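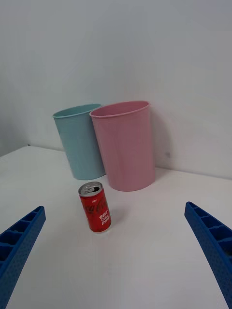
Vudlow table-clearing arm, reviewed after 14 shifts

Site: staff canteen at Yimyam, day shift only. The arm replaces hand clearing of cups and cans at the return counter. Trays and plates still go through the hatch.

Setup took one morning. Lamduan Nilsuwan taught the drop points from the tablet, and the menus are clear apart from the calibration page, where the save button sits under the keyboard. Plastic cups and drink cans have separate grip profiles. The ribbed fingers are soft enough for a thin rim, and a can standing in front of two cups that overlap is a fair test of the planner. It takes the can first, then the nearer cup. Cups standing close to a wall are slower, as the wrist has to come in at an angle.

Over the trial the log shows 1,207 picks and 133 retries. Most retries were cans with liquid left in them. The arm has no way of emptying a can, so an attendant still tips them out.

The work has changed more than the hours. Kanokwan Wongsuwan used to clear and wipe – she now wipes, empties cans and resets the arm after a stop. She reports less reaching and more waiting. Her job sheet still lists the old duties, and Pramon, who run the canteen contract, should rewrite it before adding a second unit. Training was 20 minutes short of useful: stops were covered, restarts were not.

Noise is low. The finger pads wipe clean but the small recesses hold syrup and need a brush.

Recommended for cups and cans, with one trained person per shift.

Valbona Pavlović, 29th May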